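The Weighing at Onu

The rain gauge at Onu stood 9 kilometers from the Lesidville road, and Brândușa Enache read it every morning for the county. The procedure was fixed. Unlock the collar, lift out the tube, read at eye level, enter the figure, empty the tube, lock the collar.

In November the figures stopped agreeing with the river. The gauge gave 3 millimeters. The river at Uston bridge rose 70 centimeters overnight and took out a fence.

She checked the funnel for leaves and found it clear. She checked the level of the post – true in both directions. She then wrote to the district office, which replied that the gauge was within tolerance and the river was a separate department.

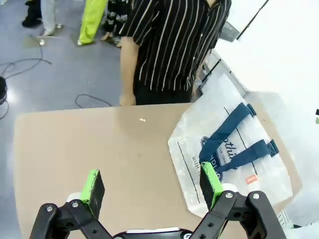
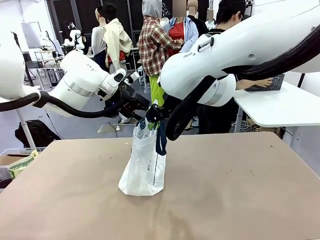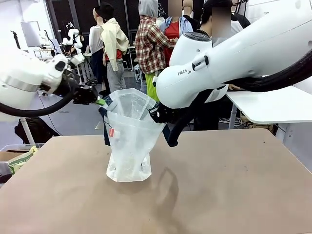 She put a bucket on the roof of the Godness pump house, upstream, and weighed the water on a kitchen scale. The bucket held nine times what the gauge did. She repeated the test on the next wet night with the same result.

The form had one column for rainfall and no column for remarks. Enache ruled a second column in pencil, headed it Godness, and entered the weight in grams. The district office returned the sheet with the pencil erased. She sharpened the pencil and ruled it again.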